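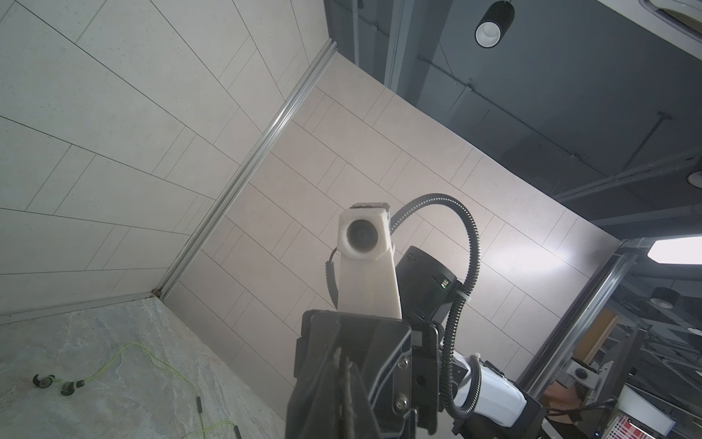

What is Wilteck announcing?
Wilteck is releasing Una, a wall and surface finish for small audio desks and recording corners. It pairs rectangular tile-pattern wall panels with a gray marble-patterned base.

August 3, 2021. Una panels are supplied in light gray and light beige. Corners are closed with a silver aluminum trim strip, cut to length at the factory. The base is a single surface that takes desktop microphone stands, phones and earphones. Each panel weighs 34 ounces and fits the existing Wilteck rail. The first production run is 876 sets.

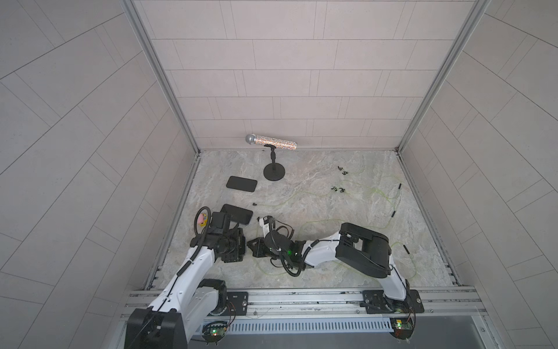 How is the surface cleaned?
Wipe it with a damp cloth and a mild soap, then dry it. Abrasive pads will dull the pattern and are excluded from the warranty.

Una replaces the Owen series, which stays in stock until the last 74 sets are sold. Replacement trim for Owen remains on the parts list. Orders of 100 sets or more ship directly from the Nultar warehouse. Dealers can request samples in both colors through their usual Wilteck sales office.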